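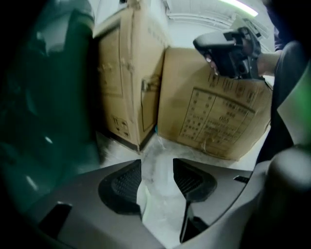

Change finger pads by the count, and stop trusting the eye

Most shops replace gripper pads when somebody notices they look bad. I think this is the wrong trigger, and our packing cell at Warkov is my evidence.

The grippers we use on cartons are handheld, with two black pads that face each other across a narrow gap. The face of each pad is textured, like a fine mesh. That texture does the holding. Corrugated board sheds dust, the dust fills the mesh, and grip drops well before the soft rim shows any wear. A pad can pass a visual check and still let a tall box slide.

We logged slips for 14 weeks. Of 67 dropped cartons, 36 were on pads that had passed inspection the same morning. Cleaning with a dry brush brought most of them back. The rest needed new pads.

The usual objection is cost. Swanepoel, our supplier, lists a pad life of 365 hours, and managers want every hour of it. Fine, but the list figure assumes clean plastic totes. On brown board we get roughly half.

My proposal is dull. Put an hour counter on each gripper. Brush the pads at every shift change. Replace both together, never one, as a new pad against an old one pulls the carton to one side. Check the gap with a feeler gauge afterward and write the reading on the cell sheet.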